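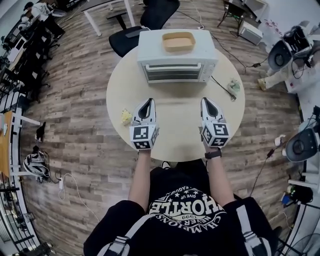

Birgit Brinkmann wrote to me that a toaster oven never needs cleaning if you run it on high once in a while and let everything burn off. I've heard this from a lot of people. Try it with cheese on the floor of the thing and see how your kitchen smells.

So, how to clean a white toaster oven without wrecking it. I've read plenty of pages on this, and most want you to mix baking soda and vinegar together. Watch it fizz if you like. Once the fizzing stops you have slightly salty water. Use one or the other.

Before you start

Unplug it and let it go completely cold. Put it on a table you can sit at, with the door facing you. People try to do this with the oven shoved back under a cabinet and then wonder why they missed the back corners.

What you need

Dish soap, a soft sponge, baking soda, an old toothbrush, two dry cloths. The special oven sprays I would skip. Many of them are not meant for a toaster oven, and the label will usually say so if you read far enough down.

Steps

1. Slide out the racks and the crumb tray, if yours has one. Soak them in hot soapy water.

2. Tip the loose crumbs out over the sink. Don't shake it hard.

3. Wipe the inside walls with a damp sponge. Damp - not dripping. Keep away from the heating elements.

4. For the door glass, make a paste of baking soda and a little water, spread it on, and leave it while you scrub the racks. Then wipe it off and wipe again, as it leaves a white film.

5. Go along the handle with the toothbrush. Grease collects behind it and turns yellow, and on a white oven it shows.

6. Dry everything, put the racks back, and leave the door open for a while before you plug it in.

Will it look new? No. Brown spots that have been baked on for years mostly stay, whatever the before-and-after photos promise. Villads Hafstein swears by leaving the paste on overnight. I tried it on my glass and got the same result with more crust to scrape.

Updated 1/21/19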